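About Atby

Atby makes and sells wooden tabletops for desks, benches and shared work tables. We also sell legs to go under them, and we refinish tops that have had a few hard years.

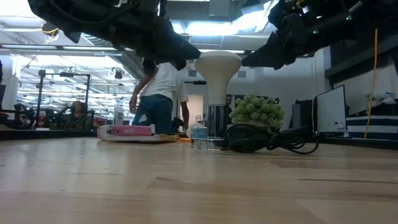

Words by Dwynwen Prydderch
17 Nov 2022

I started Atby with Wim Kramer in a rented unit with one bench and a secondhand planer. Wim had been fitting kitchens and kept bringing home offcuts of countertop that were too good to throw out. I had a desk made from one of them. Two people at my old job asked where I bought it, then a third, and the following June we registered the company.

We are still small. There are five of us now, and most days three are in the workshop. Wim runs the cutting and gluing. I do the orders, the books and most of the sanding, which I like more than the books.

What we make

Our standard top is called the Ganstead. It comes in light wood with a visible grain, in four lengths, and it ships flat with the edges already eased. The grain runs the long way. People ask whether we can make the streaks match from one top to the next, and we can't. We will put two similar boards side by side if you order them together and tell us they are going in the same room.

The Resine is the thicker one, meant for benches that get leaned on. It is heavy. Please have a second person there when it's delivered, and measure your doorway first.

We also cut to size. The smallest job we've done was a shelf for a fish tank and the largest was a run of tables for a print studio, delivered in three trips because the van was in for repair.

How our customers use them

A tabletop ends up holding whatever people need that day. One row along the back of a table might have a little green succulent, a flat pink box and a clear plastic container with something light blue in it, next to a tall white piece on a chrome base. When you are deciding on a depth, look at what lives along the back edge of your table now and add that to the space you work in. Most people who write to us wanting a deeper top could have told us so the first time if they had measured the clutter.

Cables are the other thing to plan for. We can drill a cable hole at the back or leave the top plain. A hole can be added later, but it can't be taken out, so if you aren't sure, order it plain.

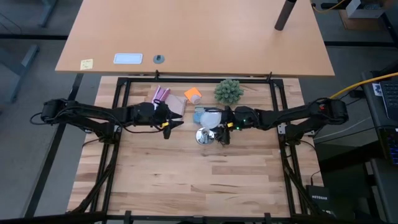
We glue up our butcher-block tops from narrow strips and keep the color sorting to a minimum. Wim lays the strips out dry on the floor, moves a few, and goes to lunch. If he still likes the order when he gets back, they go in the clamps. Some customers expect one even color and are surprised by the mix. A small white cup on the table makes a fair reference: next to it, the pale strips look a good deal less pale and the darker ones stand out plainly. Put something white on your sample when it arrives and look at it in your own light before you order. Samples are free and you can keep them.

Where the wood comes from

Most of our boards come through Kazlauskienė, a family yard we have bought from since the second year. They call us when a stack is ready and we go and look at it. We turn some away. The yard doesn't mind, or has stopped saying so.

Care

Wipe up spills. Use a damp cloth and dry it afterward. Don't leave plant pots standing directly on the wood, even small ones; use a saucer. Light scratches can be sanded out with the pad we include in the box. For anything deeper, write to us with a photo.

Refinishing

We take tops back for sanding and re-oiling, ours or anybody else's, as long as they are solid wood. Last year we did 51 of them, more than in any year before. Turnaround is 10 working days. Take the legs off before you bring it in and keep the screws at home in a bag. We have a jar of other people's screws already.

Visiting

The workshop is open Tuesday to Friday. Ring the bell and wait, as the extractor is loud. Parking is at the side, by the blue door.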